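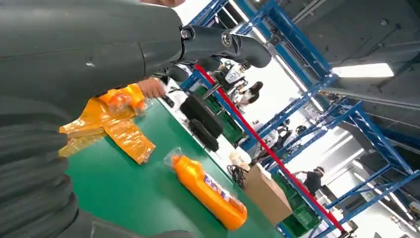
According to Jotero, who left a comment under my last post, throwing away every failed attempt is a waste, and a learner that only ever sees clean runs will have no idea what to do once a bottle rolls. I have been going back and forth on this for a while. I mostly agree now, with one condition I'll get to below.

The task is the same as before. Orange bottles on a green table, a person on the far side, two hands on the near side. The internal name for the set is Allus. We want examples of the hands taking hold of a bottle while somebody is handling other bottles in the same space, and we want them in enough variety that the policy can't lean on a fixed layout. Bottles go down on their sides because a standing bottle is too easy and, in the place we want to use this, they don't arrive standing.

An episode starts on the operator's key press and ends on a second key press. Maximum length is 30 seconds. If the operator runs over, the recorder closes the file and tags it as a timeout. Each file holds the joint positions, the commanded positions, the hand states, the head view and the wrist views, all resampled to one clock. The resampling happens on write. I used to do it afterward and regretted it, as a bad clock offset in the morning would spoil a whole day of files before I noticed.

The total for the first round was 293 episodes. After review, 239 went into the training split. The remaining ones were not all bad grasps. A good share had nothing wrong with the motion at all and were dropped for bookkeeping faults: a missing wrist stream, a wrong task label, a start key pressed after the arm was already moving.
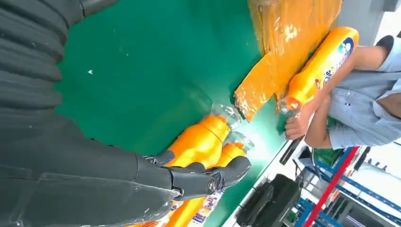 The late start key is worse than it sounds. If the first recorded state already has velocity in it, the policy learns that episodes begin in motion, and at run time it sits at the rest pose doing nothing useful because rest pose is hardly in the data. The fix was to have the recorder refuse to start unless every joint is under a speed threshold. Operators complained for a day and then got used to it.

Back to failures. The condition I mentioned is that a failed grasp is only worth keeping if the same episode goes on to a recovery. A file in which the hand closes on nothing and the operator gives up teaches the policy to close on nothing and give up. A file in which the hand closes on nothing, opens, backs off, and tries from a better angle is probably worth several clean ones. So the label set now has three values: clean, recovered, abandoned. The first two are kept. Abandoned files go to a separate folder called Lobo, where they are used to train the success detector and nothing else.

I also asked for some recoveries on purpose. Operators were told to miss in 10 episodes per session, by placing the open hand short of the bottle before correcting. I am less sure about this one. A deliberate miss looks different from a real one in the joint traces. It is slower on the way in and there is a flat spot before the correction, where the operator is waiting for the miss to "count." I may end up cutting the flat spot out, or dropping the idea.
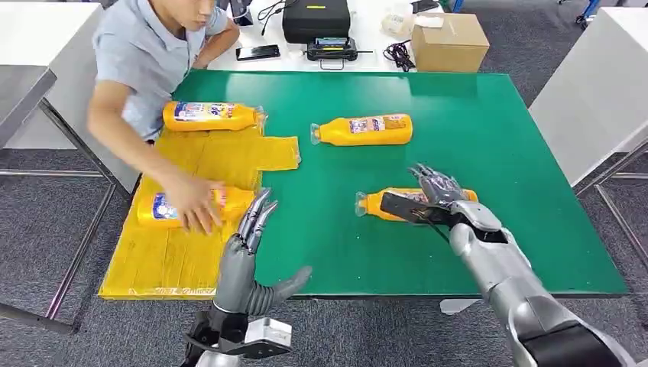 Posted by the author on Tuesday, February 15, 2022
Filed under: Prusness, data collection, hands

Some notes on the person's side of the table, which I skipped last time.

The person is told which bottle to touch and when, but not how. I tried scripting the hand paths in July and the result was useless. People following a script move like people following a script, and the policy picked up on the timing. Loose instructions give messier data, and the held-out numbers were better with it.

Packaging stays in the work area during recording. Film and cardboard change the background, hide parts of the bottles and alter how they rest. I'd like the policy to have seen plenty of that before it meets a real packing line.

Still open:

Whether two-handed episodes should be a separate task label. At the moment they share one with the single-hand episodes, and I suspect this is why the idle hand drifts.

Wrist view exposure. Bright windows behind the table push it around more than I'd like. Locking it per session is next on the list.

Disk. The raw streams are too big to keep forever and I have not decided what to throw out first.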